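Home trials of Meesuk arm suspended after gripper fails to open on stop

Household trials of the Meesuk tabletop arm have been halted following a fault in which the gripper held its load for 14 seconds after a stop command. One operator was treated for bruising to the thumb. The arm's developer, Prelville Robotics, has withdrawn the current gripper firmware from all units in the field.

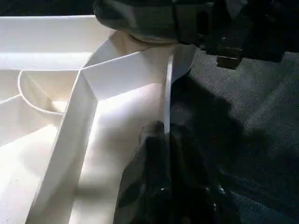
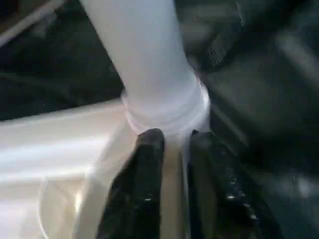
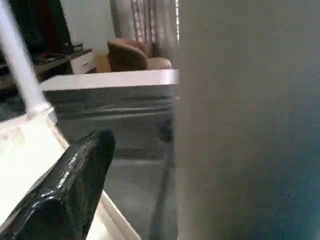
Wrist camera views from the Etcombe trial. The first has a thin white panel in the gripper, the second a white plastic cylinder above the fingertips.

ETCOMBE, Monday, November 15, 2021

The fault occurred in a private home used under agreement for handling trials of small household goods. The arm was working at low speed on light plastic items. According to an incident summary released by Prelville, the operator pressed the stop switch when a part began to tilt in the grip. Arm motion ceased as designed. The gripper did not open, and continued to apply closing force to the part.

The operator reached in to free the part by hand. It slipped, and the fingers closed on the operator's thumb. Force at the fingertips was later estimated from motor current at 20 newtons, well above the value set for thin-walled items but within the rated output of the drive. The gripper opened when its supply timed out. The operator was seen at a walk-in clinic and returned to work the following day.

Prelville's engineers have traced the behaviour to the handling of a lost status message between the wrist controller and the finger drive. In normal operation the drive reports its position on every control cycle. When a stop is issued, the controller waits for one further report before sending the release command. If that report is missing, the firmware repeats the last valid command until a timer expires. In this case the last valid command was "close".

"The stop chain for the arm was tested as a unit and the stop chain for the gripper was tested as a unit," said Santeri Jääskeläinen, who is leading the investigation at Prelville. "The two had been tested together only with a healthy link. With a dropped frame at that point in the sequence, the gripper side has no defined safe state until the timer runs out."

The message loss has been attributed to a connector at the wrist. On inspection, one contact was found to have lifted slightly in its housing, giving an intermittent open circuit when the wrist was rolled towards the end of its travel. The same connector, supplied by Steltton, is fitted to all 68 trial units. Prelville said the connector had been used within its specification and that the strain relief on the cable, its own design, allowed more movement than intended.

A review of stored logs from the Etcombe unit found earlier instances of the lost message. None coincided with a stop command, and the controller recovered on the next cycle without raising an alarm. The unit had completed 2276 grasps at the time of the incident. Logs from the remaining units are being read.

Three changes are proposed. The release command will be sent immediately on a stop, with no dependence on a position report. The drive will cut closing current on its own authority if it loses contact with the controller for more than a few cycles. The cable clamp at the wrist will be replaced with a part that fixes the cable on both sides of the connector.

The first change is not without cost. An immediate release means that anything in the grip will be dropped, and the original sequence was written partly to avoid this with glass and filled containers. Jääskeläinen said the trial protocol would be limited to unbreakable goods until a controlled lowering routine had been validated. A separate question, whether a hold would be safer than a release when a load is suspended over a person, has been referred to the project's outside safety assessor.

Operators have been instructed to isolate supply at the wall before putting a hand between the fingers, including when the stop lamp is lit. The lamp indicates only that the arm axes are stationary. Relabelling of the lamp is also under consideration.

Units already placed in homes are to remain unplugged pending collection. Bench testing of the revised firmware has started at Prelville, and household trials will not resume before January. The full incident report is to be supplied to trial participants once the log review is complete.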